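Grouting the Evmont Intake Tunnel
October 2018

The intake tunnel at Evmont was driven through fractured limestone, and for most of its length it leaked. The resident engineer, who has worked on the job since the first survey holes were drilled, agreed to talk about the grouting on condition that neither the engineer nor the crew be named.

The original plan called for cement grout throughout. "Ordinary cement will not enter a fine crack," the engineer said. "The grains bridge at the mouth, the pressure goes up, and the log says the hole is full. You drill next to it and the water comes out at the same rate as before."

The contractor, Drovis, changed the mix in April. Wide joints still received ordinary cement. Holes with low water take were switched to a microfine product supplied by Cendau, with a lower injection pressure and a longer hold.

Asked how the crew decided which mix to use, the engineer described a simple test. Each hole was packed off and water was pumped in at a fixed pressure. The take was read over a set period and compared with a chart kept at the heading. "There was some argument over the threshold. The designer wanted one number for the whole tunnel. We ended up with 3, one for each rock class, and the crew had no trouble with that."

The worst stretch lay between rings 151 and 162, where the tunnel crosses a clay-filled fault. Grout traveled along the fault and surfaced in the bed of the Yuan, a small stream above the alignment. Pumping was stopped that shift.

"You can't fix that by pushing harder," the engineer said. "We shortened the gel time, cut the volume per stage, and went back over the same holes from the other side." 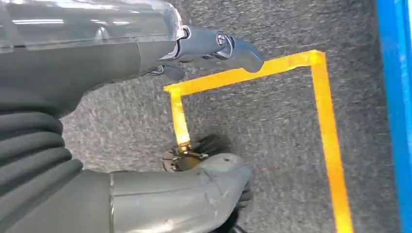 Inflow is now measured at a weir downstream of the fault. The reading is taken by hand once per shift and checked against the pump hours at the sump. The engineer does not rely on either figure alone. A weir clogs with fines, and a worn pump runs longer to move the same water.

The remaining work is at the upstream end, where 400 feet of tunnel has yet to receive its second pass. The engineer expects low takes there but has asked for the full pattern of holes anyway.

"The first pass was done with the old mix, and I don't trust the records from it. Some of those holes were closed on pressure after a few minutes. We'll drill them again and see what they take."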